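Última actualización: junio
Imprimir | Enviar por correo

Cajones, telas y una palmera

Llevaba meses queriendo poner orden en las cosas pequeñas de la mesa (tornillos, bridas, rotuladores secos que vuelvo a guardar no sé por qué) y por fin me he puesto. Empecé a las 8 de la mañana, con café, y a mediodía seguía sentada en el suelo clasificando gomas elásticas.

Lo que más me gusta de todo esto es la tela, lo confieso. Thitima me la trajo doblada en una bolsa de Flurwood y yo pensé que era una cortina. ¡Pues no! Es un atardecer entero, con su palmera negra enorme y sus pinitos en el horizonte, y ahora cubre la superficie de trabajo. Plancharla, eso ya otro día.

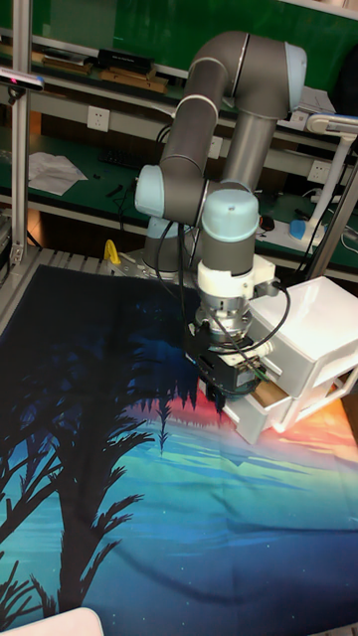 La cajonera blanca sobre la tela del atardecer.

En el cajón de abajo asoma un trozo de cartón marrón. Yo uso mucho el cartón para hacer separadores: corto tiras, las encajo en cruz y listo, unos 17 huecos por cajón si te pones fina. Weidong dice que los venden hechos por dos duros, y tendrá razón, pero a mí me relaja cortar.

Ahora me falta etiquetar. Dudo entre letras y colores, con lo bonitos que quedarían un naranja y un turquesa a juego con la tela... Si tenéis un rotulador que agarre bien en plástico, decidme cuál, que ya he gastado tres.

2 comentarios | Compartido 3 veces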